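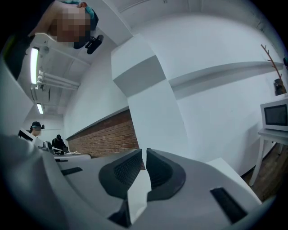
One early notice held that the Galley campaign sold the strap before it sold the bag, and the remark has been repeated in most later accounts of the line. Galley is a collection of shoulder bags, belts, and small leather goods made by the fashion house Gosa. It was introduced on 29 May 2019 with a short film and a series of print advertisements produced by the agency Itov. The name is also used for the campaign itself.

Background

Gosa began as a belt workshop in the Bustos district and sold for many years only to other labels. Its first bags under its own name were stiff, framed handbags intended for evening use. They were well made but reached few buyers outside the district, and the house closed two of its own shops before the Galley line was planned.

Design work started with the belt workshop's stock of woven bands. These had been cut for trouser belts and were too narrow for luggage. The workshop doubled the bands and stitched them along both edges, which gave a strap wide enough to sit on the shoulder without slipping. The bag bodies were drawn afterward to suit the strap.

Design

The collection at launch consisted of 154 pieces, counting each color and size separately. The main model is a soft rectangular bag with a flap, an inside pocket, and a strap fixed at each side by a flat metal loop. A smaller version has a zipper in place of the flap. Belts and wallets in the same materials completed the range.
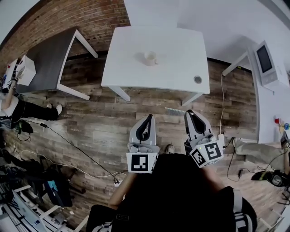 Strap patterns in the Galley line fall into two groups, plain and striped. The plain straps match the body of the bag and were aimed at office wear. The striped straps use strong contrast and were meant to be seen against simple clothing. Black with white striping, the combination on the bag strap worn over a black top in the photograph, is a common example of this kind of contrast in shoulder bags generally. Gosa offered it alongside navy with cream and brown with red. Striped straps could be bought separately from the first season.

Campaign

The Itov film runs for two minutes and has no dialogue. It follows a single bag as it passes between dancers on a ferry, with the color changing from gray to full tone when the boat reaches the dock. The music is a slow waltz recorded for the film. Print advertisements used stills from the ferry deck with the Gosa name set small in the lower corner. A booklet of the stills was printed in an edition of 1,000 and given to customers at the launch.

The campaign ran in 27 cities. A second, shorter film was released the following April to present new strap colors, using footage left over from the first shoot.

Reception

Reviews of the film were mostly favorable. Writers praised the dancing and the use of color, while several complained that the bags were hard to make out in the gray opening section. The smaller zippered model drew criticism for its shallow pocket and was redrawn in the second season. The separate straps remained in the range after the original belts were withdrawn.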